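Notebook, finishing room, Monday, August

Continue with the drying of the small pear blanks. Last entry ended in the middle because Tymofii needed the bench, so I repeat first where we are.

We have 17 blanks from the Leckie log, all cut in the same week from the same half. They are for the peg boxes and for the small knobs. After the first month on the rack, 6 of them showed end checks, and two of those checks go so deep that the blank is lost for knobs. The other four I can save if I cut them short. This is more loss than I expected from pear. My suspicion was the end sealing, and I still think so, but now I am less sure that it is the only thing.

What was different between the blanks: the first ones got the Culleo wax on the ends the same afternoon when they were cut. For the rest we ran out, and they waited until next morning, uncovered, on the shelf by the south window. I did not mark which is which. This was my mistake. Ardalan believes he can tell them by the thickness of wax, as the second batch was applied from a new can and went on thicker. I looked at them with him and for most of them I agree, but for three blanks we gave different answers, so I do not want to write a conclusion on this basis.

From now on: pencil mark on the face before the wax, A or B, and the hour. Please everybody do this, also if there are only two pieces.

Weighing. I weighed all blanks at 9:40 before the heating of the room started. Blank A2, which I use as reference because it was never cracked and has straight grain, is at 102 grams. It has not changed since the last two weighings. I would call it dry for this room. It doesn't mean it is dry for a heated house in winter, and Tymofii is right to repeat this. The thick ones near the wall are still losing weight, slowly. I turned them and put wider stickers between them, because the old stickers left a gray line on the face of two blanks. The line planes away, but it costs material which we do not have too much of.

Question of the rack position. The lower shelf is close to the floor and there it's more humid, the upper shelf gets the air from the door. All deep checks were on the upper shelf. So now we have two possible reasons mixed together, late wax and the moving air, and I can't separate them with the wood we have. For the next log I propose: half of the A pieces up, half down, the same for the B pieces. Ardalan says this is too much work for knobs. Maybe. But the pear from Clutemach costs more than the Leckie one and I would not like to lose every third piece of it.

Steaming - not done. I read again my notes from the course at Celtumport and there they steam pear before drying, for the color and also to relax it. We have no steam box long enough for the full billets, only for blanks. I can try with the two lost pieces, as nothing can go wrong with them anymore. Color is the more interesting point for me. Our pear is pale with pinkish zones, and under oil the zones become stronger, so a knob from one side of the log doesn't match a knob from the other side.
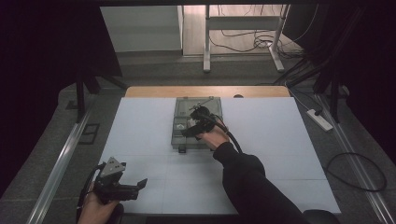 Clear-lidded box on the papered table, August.

Oil test, second coat, on offcuts. First coat was dry to the touch after the weekend. The surface is a little rough on the end grain, so I rubbed it with the gray pad and wiped before the second coat. On the piece from near the heart I see small darker spots. It may be mineral or it may be dirt from my glove. I changed gloves and left one offcut without second coat to compare.

The wax we use for the ends must not come near the oiled pieces, it doesn't let the oil in and then there are blind spots. I found a smear of it on the scraper handle. Cleaned.

To do:
- order wax, a full can, before the next cutting
- ask Leckie when exactly the log was felled
- steam the two lost blanks, write time and color before and after
- weigh the wall blanks again on the same scale, not on the kitchen one
- Tymofii: bring back my marking gauge

Stopped at 16:15. The window on the south side stays closed this week.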